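How Our Robot Finds Its Own Fingers

Hi! I'm in the robotics club at Drustia School, and I want to tell you about our robot, Trolo. Trolo is one arm with a gripper on the end, which is the part that grabs stuff. We started building it in June and we're still not done!

The hardest part has been teaching Trolo where things are. You know where your hand is even with your eyes shut (try it - touch your nose!). A robot doesn't get that for free. So we gave ours a small camera near the gripper, and then we stuck markers on things.

A marker is a square with a thick black border and a pattern of black and white blocks inside. It's kind of like a name tag. The computer hunts for the border first, then reads the pattern, and then it knows which marker it found. It can even work out which way the marker is tilted, because a square looks squashed when you see it from the side. Hold a playing card in front of you and turn it slowly and you'll get the idea.

We printed 54 markers for the Randidari Challenge and ruined 6 of them with glue. Oops! Make sure yours go on flat - a wrinkly marker is really hard to read.

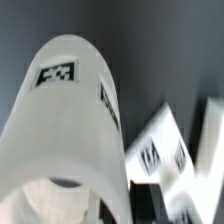

Why are the markers black and white?
Black and white are as different as two colors can get, so the computer can find the edges easily, even when the room is a little dim.

If your club wants to try it, start with one big marker on a box and move the camera around it. We did that for weeks before we let Trolo grab anything.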